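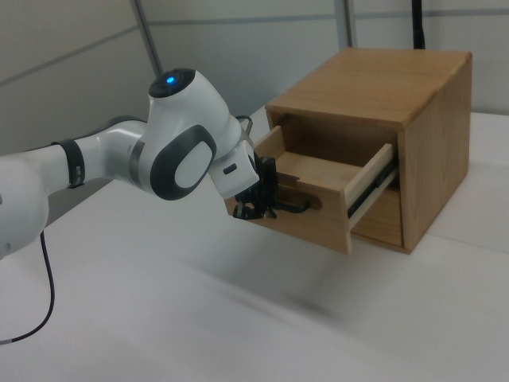

The Small Drawer Wants Your Money

Monday, November 14, 2011

Every fall the storage people come around again, and this year they are selling the little cabinet. One drawer, a flat top, pale wood, a black bar to pull it by. You put it on a table and your life improves. So the catalogs say.

I have lived with three of them since summer, and my life is about the same.

The cheapest was the Plikska, at $88. It arrived with nine screws and a drawer that sticks in damp weather. The Cokover costs more and slides better, though the handle worked loose after a month and I have been tightening it with a butter knife. Van Dijk sent the expensive one. It is a handsome box, and at $591 it had better be.

What do they hold? Batteries, takeout menus, a tape measure, the key to a bike I sold. All of it used to sit in a bowl. The bowl was free, and I could see to the bottom of it.

The makers talk a great deal about grain. Fine, I like grain. A honey-colored side panel does look warm next to a white tabletop, and a dark handle sets it off. But I have yet to find anything in a drawer faster on account of the grain. They talk much less about depth, and depth is where these things fail. Pull the drawer halfway and you see the front half of your junk. Pull it all the way and, on the Plikska at least, it lands in your lap.

A shop in Zurnotley told me it had sold over 700 of them and expects to run out in December. I asked how many came back. The shop doesn't keep track of that.

If you must buy one, open and close it in the store with one hand. If the whole cabinet slides toward you, leave it there. Check that the handle gives your fingers some room. Then go home and measure the table, and look in the bowl first.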